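Kitchen Table Tips: Hosting a World Affairs Supper at Home

Posted 16 Aug 2023

I love a treaty. I love maps, I love border disputes old enough that the border has moved, and I love arguing about all of it over soup. We started doing world affairs suppers at our house in Hallville a few years back and they are still my favorite nights of the month, so I've put my best tips in one place for anyone who wants to try it.

Pick one topic and keep it small. "The Middle East" is not a topic for a weeknight! A single river agreement, one election, one embassy that opened or closed – that's plenty. Our best evening ever was on fishing rights, and two of the guests had never given fish a thought.

Send the reading early. One news article and one page of background is enough. I print mine in large type and mail it a week ahead, with the map on the back. If you link to something online, check that it opens without a subscription.

Get a real map on the table. I use a fold-out from Vasseur that lies flat under a sheet of clear plastic, and people draw on the plastic with a dry-erase marker. Wipe it down the same night. Marker left until morning takes some serious scrubbing (ask me about the Black Sea).

Cook something that waits. Stew, lentils, a big tray of roasted vegetables. You don't want to be draining pasta while somebody is finally explaining how the upper house works over there.

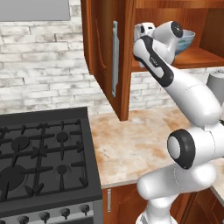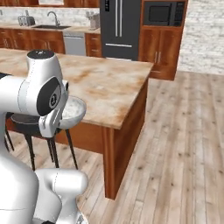
Questions go on paper slips, and this one change made our suppers so much better. Each guest writes a question at the door, folds it up and drops it in a bowl, and we draw them out through the evening. The quiet people get their turn and the loud ones have to answer something they didn't choose. Any bowl you have will do, a see-through pale blue one like the one on the cabinet shelf or a white one like the one by the front edge of the island. Tear the slips from scrap paper, and put out more pens than you think you need. Pens walk.

Set a timer for the opening. Whoever read the most gets 7 minutes to lay out the background, and then the table takes over. I used to let it run to 20 and the bread was gone before anyone else spoke.

Seat people who disagree side by side, not across from each other. It's hard to glare at someone when you're both looking at the same map and sharing the butter.

Keep a "look it up later" list. Ours is taped to the fridge. When two people are stuck on a date or who signed what, it goes on the list and we move on. The Beltgate library has a terrific reference desk and they seem to enjoy our calls.

Stop while it's still fun. We clear plates at 9:30 and anyone who wants to keep going can dry dishes.

In October we're doing a whole evening on small-state diplomacy, with dumplings. I'm also trying the Fliltum folding chairs my sister swears by – our old ones pinch – so I'll report back on those too.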